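Week 3 notes: Can they do the boring jobs yet?

Okay, so last time I promised we'd get to the question you all keep asking me, and my short answer is "some of them, slowly." Folding towels, loading a dishwasher, putting a motor together: these feel like easy jobs to us, and they're still where most two-armed machines get stuck!

For the shop-floor half of today I picked small motor assembly, mainly for the fiddly bits. Think about what your own hands do. One holds, one lines up, and your fingertips tell you when something is a hair off (try it with gloves on and you'll feel how much you lose). 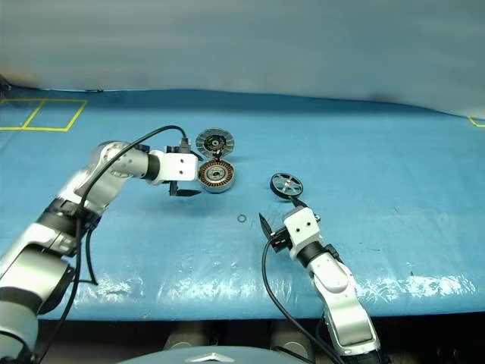 Fig. 3. Two arms at a motor job: rotor bell and copper-wound stator by the left gripper, black spoked wheel held up in the right.

Now look for the small dark ring on the table. I'd worry about that one more than the wheel. A spoked wheel gives flat fingers plenty to grab, but a thin ring lying flat on slick plastic is a pain, even for me.

We'll compare this with the Tiltmont kitchen exercise, where my own runs went fine 13 times out of 18. Sounds good until you picture your dinner plates in the other five.

For next time: read the Zastance handout, skip the math at the back, and pick one chore from home. Write down every spot where you'd switch hands. Bring it on paper, please, my inbox is a mess.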